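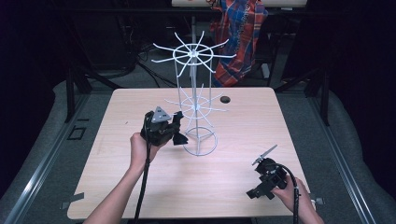
Butier two-tier wire rack, white

Product code 2654-W
In stock at Flomton. Back in since November, going steadily.

Freestanding wire rack for a table, worktop or counter. Round base, upright poles, two tiers of spokes. The lower tier fans out from a small ring in the middle, the upper one sits round a bigger hoop and the tips turn up a bit at the ends, so things hung on them don't slide straight off. White all over.

People buy it for all sorts. Mugs, earrings, keyrings, hair bobbles, gift tags, Christmas decorations, small socks. We sell a lot to craft stall holders. Also to people with too many necklaces.

Price
£36 each, VAT included.
Trade price on request, see further down.

What you get
The rack, in parts
Spare pair of end caps
One sheet of instructions (pictures mostly, the words are small, sorry)

No tools in the box, none needed. Everything pushes or screws together by hand.

Putting it together
Base ring first, flat on the table. Poles next. Push them right home, you'll feel them stop. Lower tier goes on before the upper tier. Sounds obvious but we get a call a week about it and once the top is on you can't get the lower one past it.

Check the lower spokes are level before you go any further. If one side dips, lift the tier off, quarter turn, drop it back on. Usually does it.

Upper tier last, tips pointing UP. If they point down it's on upside down and your things will fall off.

Don't overtighten. Finger tight is enough. Thread can strip if you go at it with pliers and that isn't covered.

Allow ten minutes the first time. Comes apart the same way in reverse for storage or for the car.

Where to stand it
Somewhere flat. Tabletop, sideboard, shop counter, windowsill if it's deep enough. The base is a ring, not a solid plate, so the whole of it has to be on the surface. Don't let it hang over the edge and don't stand it across a cable hole on a desk.

On a smooth or polished top put a bit of felt or a mat underneath, it'll be quieter and won't creep when you pull things off it. Stick-on felt pads don't hold well on thin wire, a circle of felt cut to size is better.

Not for outdoors. Not for the bathroom either, the coating is fine with a damp cloth but it doesnt like standing in steam every day.

Loading it
Light things only. Work round the rack, one this side, one opposite, then fill in between. Load one side first and it will lean, and if it leans far enough it will go over.

Heavier bits on the lower tier, lighter ones up top. Small mugs OK, big stoneware ones no. No wet coats, no handbags, no plants. We have been asked about plants a lot. Still no.

For jewellery, chains on the upper tier where they've room to hang, earrings and rings below. Hooks with an open end can go straight on the spoke. Closed loops go on over the tip.

For a stall, Nkechi Briggs in our shop does hers with the dearer pieces on top facing the customer and leaves every other spoke bare. Looks less like a jumble and people can get their fingers in. She also brings it in already built and loads it on the table, carrying it loaded is asking for trouble.

Cleaning
Dry duster for every day. Damp cloth with a drop of washing up liquid if it's sticky, then dry it properly, specially where the spokes meet the ring. No scourers, no bleach, no dishwasher. Dishwasher dulls the white and gets into the joins.

If the coating does chip, dab of white enamel paint, let it go hard overnight before hanging anything.

Bent spoke? Ease it back by hand, slowly, holding it near the ring with your other hand. Once or twice is fine. If it's been bent back and forth a lot buy a new tier, it'll only snap.

Spares
Lower tier, white
Upper tier, white
Pole set
Base ring
End caps, bag of 10

Phone or email for spares prices, they aren't on the website yet. Have the product code to hand. There was an older version from Grandevow that looks very simliar but the poles are a different thickness and the parts don't swap. If your box says Grandevow anywhere on it, tell us, we may still have bits for it out the back.

Questions we get

Does it spin?
No. It's a fixed rack. If you want one that turns, put it on a cake turntable, plenty of people do. Make sure the turntable is wider than the base ring.

Can I get it in black?
Not at present. We asked. White only from Butier for now.

Can I leave a tier off?
Yes, either one. Lower tier on its own looks a bit odd but works.

Will it take baubles?
Glass ones yes, on short loops. Long ribbon on the top tier tangles with whatever's below.

Is it safe with small children about?
Spoke tips are at eye height for a toddler if it's on a low table. Put it up high or choose something else.

Can I use it for drying things?
Baby socks, gloves, that sort of thing, well wrung out. Wipe the wire down after.

Delivery
Flat packed, one box. UK mainland £4.50, goes out next working day if you order before noon. Two or more racks, free delivery. Highlands, islands and Northern Ireland take longer and cost a bit more, the basket will work it out when you put your postcode in.

Collection from the shop is free. Wait for the text before you set off please.

Returns
Thirty days, unused, in the box with all the parts. If something's missing or damaged don't send the whole thing back, just tell us which part and we'll post it. Quicker for everyone. Photo helps.

Trade and stall holders
Boxes of six. Better price from two boxes up. Ask for Mayu Ishida, trade desk, she'll want your business name and a delivery address with somebody in it during the day. Orders for the Chukwu range can go on the same delivery, just say when you order, otherwise they get picked seperately and you pay carriage twice.

Goes with
Chukwu felt mats, round, grey or cream
Chukwu open hooks, small, bag of 20
Butier card holders, clip-on, for prices
Butier single-tier rack (shorter, same base)

The card holders clip to the pole and not the spoke. They do fit a spoke if you force them but they droop.

Last orders for Christmas delivery are shown in the basket. Page updated 10 December 2023, prices right as of then.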